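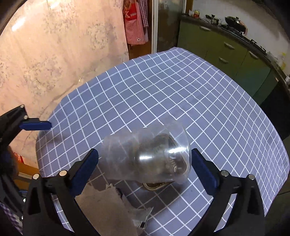 What is the Hosmont Odd Drawer Swap?

A morning in the Dumcombe community hall where residents trade the household bits they have been meaning to deal with for years, and go home with somebody else's.

The swap returns this March with 48 tables, up from 43 last year. Hosmont, the neighbourhood group behind it, says 341 people came through the doors last time, several of them leaving with more than they brought.

"We had hoped to reduce clutter," said organiser Naledi Sithole. "We have certainly moved it around."

Lids without jars remain the most offered item. Jars without lids are a close second, and the two groups have so far failed to match up – a sorting table run by Songül Türkmen will try again.

Volkan Kocabaş will sharpen kitchen knives near the side door for a gold coin. He asks that bread knives stay home.

Entry is free. Doors open at 9 am and close at 2 pm, when unclaimed goods go back to their owners. Keys of unknown origin are welcome. Paint, mattresses and exercise bikes are not.

Table bookings and media enquiries: Lihua Jiang, Hosmont, care of the Dumcombe community hall.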